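Minutes of the maintenance meeting, hand-held gripper station
Site: Clernavley, upper floor
Date: December 5, 2023

1. Minutes of the previous meeting
They were accepted with one correction. The name of the finger pad supplier is Ghumman, it was written wrong two times.

2. Condition of the gripper pair
The Skustine pair has now 2520 closing cycles on the counter. The pads were inspected and can stay until 300 more cycles are made, then both sides must be changed together. Until now we changed only the side which looked worse, and the closing force became uneven between left and right.

It was agreed that the framed deer print stays as the check object after every service. It must be held with both grippers at the same time, one on each side, and the operator stays seated.

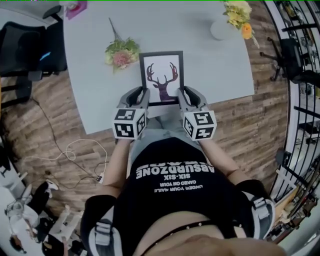
Item 2: Check with the framed print, both grippers closed on the frame.

3. Marker cubes and cards
The marker surfaces should be cleaned with a dry cloth only. Spray is not allowed any more, as it went under the edge of one marker in the past. If a marker is changed, the calibration has to be repeated before the station is used again. The question was raised if we can order spare markers from Hindon. The price is not known yet. Action: ask for an offer, with delivery before February.

4. Finger alignment
The new rule is to look at the fingers from the gripper side with the object clamped, and to write the result in the station log. If the gap is not the same at the next check, the finger screws are to be loosened and set again.

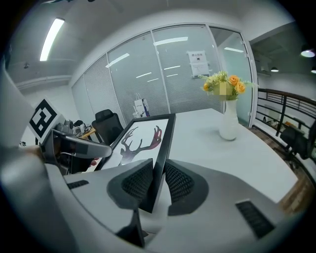 Item 4: Fingers with the print clamped, view from the gripper.

The log sheet needs 2 more columns, for left and right. Action: new sheet to be printed and put in the station folder.

5. Other points
The screwdriver set is incomplete, 3 bits are missing. Please look in your drawers.
The next meeting will be announced by mail.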